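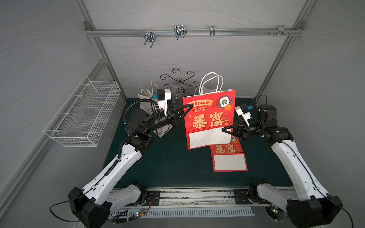

Hooks and clips on a wall rail, with a wire basket hung at left.

Print this page | E-mail this page

Using the Walls: Storage in Small Kitchens
Speaker notes, Ratree Rojanasak
Devholm Public Library, lower meeting room, July

Total time 20 minutes, then questions. Handouts are on the chair by the door. Leave the lights up for the first part.

OPENING

Say who I am. I fit out kitchens and utility rooms in and near Devholm, mostly in older houses. Most of the kitchens I work in were built for one stove, one table and a pantry, and the pantry has usually been turned into a bathroom.

Ask how many people rent. Wait for hands. If most of them do, spend longer on the section about screws and skip the part on moving a cabinet.

Main point of the talk: before buying another cabinet, look at the wall between the counter and the cabinets you already have. In most small kitchens it holds a paper towel roll and an outlet.

THE DRIDACH STREET KITCHEN

This is the job I will keep coming back to. House built in 1913. Kitchen of 115 square feet, with three doors and a radiator. The doors are the real problem in that room. Every door takes away a piece of wall and also the floor it swings over.

The owners had asked for an island. We taped the outline of one on the floor and they lived with the tape for a week. They kept walking over it to get to the back door. No island.

What we did:

Took the door off between the kitchen and the dining room and kept it in the basement with its hinges in a labeled bag. Keep the hinges. I say this on every job.

Ran one rail along the wall over the counter. Pans, strainer, ladles, scissors.

Put a shallow shelf, one jar deep, on the strip of wall behind the back door.

Cleared one lower cabinet completely and gave it to the trash and recycling.

Cost of the rail and hooks was less than the cost of the doors on one new cabinet.

HEIGHT

People hang rails too high. They hold the rail up, it looks neat near the top of the wall, and they mark it there. Then they can't reach the hook with a pan in the other hand.

Do it this way. Hang your longest utensil from a hook. Hold the hook against the wall so the bottom of the utensil clears the counter by the height of your tallest everyday thing, usually a kettle or a blender. Mark that. Then have the shortest adult in the house reach for it.

Over a sink you can go lower. Over a stove, leave it bare. Grease gets on everything, and reaching over a burner for a spoon is a bad habit to build into a room.

HOOKS

Show the tray of samples. Pass it along the rows, ask for it back.

S hooks come off with the pan. Squeeze the top loop a little with pliers and they stay put. Wrap the jaws in a rag first or you will scratch the finish.

Double hooks hold more, but the thing at the back is always the thing you want. Use them for pairs that go together, such as measuring cups and spoons.

Clips are good for gloves, a dish towel, a recipe card. They are poor for anything with weight.

Leave some space on the rail empty. A full rail is hard to use, and the last pan in line ends up living on the stove.

BASKETS

Wire over solid for anything that gets put away damp. Wire also lets you see the one old onion.

A basket on the wall should be no deeper than your hand is long. Deeper than that and things go to the bottom and stay there. If it tilts forward a little you can see in without standing on your toes.

Do not put potatoes in a basket that gets afternoon sun. I had one client on Parri Road who did this for a whole winter and blamed the store.

SCREWS, AND WHAT IS BEHIND THE WALL

Slow down for this part. It is the part people write down.

Old plaster: find the studs. Stud finders give strange readings on plaster and lath, so use a strong magnet and look for the lath nails. They run in a vertical line where the stud is. Drill a small pilot hole and go slowly.

Drywall: same idea, easier. If no stud falls where you need it, screw a board across two studs, paint it the wall color and mount the rail on the board.

Tile: tape over the spot, tile bit, no hammer setting. Drill in a grout line if the line happens to be in the right place.

Keep away from the wall straight above or below an outlet or switch. The cable usually runs there.

Renters: ask in writing. Most landlords I have dealt with say yes to a board with four screws in it and no to adhesive strips, which pull the paint off. A freestanding rack that goes 12 inches deep is the other choice. Check that it can be tied back to something.

WHAT TO TAKE OFF THE COUNTER

Short section, cut if running late.

Put everything on the counter into a box. Take things out of the box as you need them. After two weeks the box has your answer. The stand mixer is generally still in it.

The family on Illik Court did this and gave away a bread machine, a juicer and two knife blocks. They did not need me after that. I was paid for one visit.

CLOSING

Go back to the Dridach Street floor plan. Point out the shelf behind the door once more, people miss it the first time.

Remind them: tape on the floor before furniture, hook in the hand before holes in the wall.

Questions. Likely ones: magnetic knife strips (yes, out of reach of children, never over a walkway), pegboard (fine, paint it first and put spacers behind it), pot racks on the ceiling (only into joists, and watch your head).

Collect the sample tray.

Comments (4)

gardengate wrote:
Was at the talk and did the magnet trick on Saturday's leftover energy. Found the lath nails in no time. Are the handouts going to be posted? They ran out before my row.

M. Tolley wrote:
I disagree on S hooks. If you close them up you can't move them off the rail when you want to clean it. I use the kind with a rubber collar.

Ratree R. wrote:
Squeeze only until it is snug, then it will still come off with a good pull. Handouts are now at the library front desk.

bluekettle wrote:
We took our dining room door off nine years ago and have no idea where the hinges are.

Contact us | Copyright Devholm Public Library | Back to top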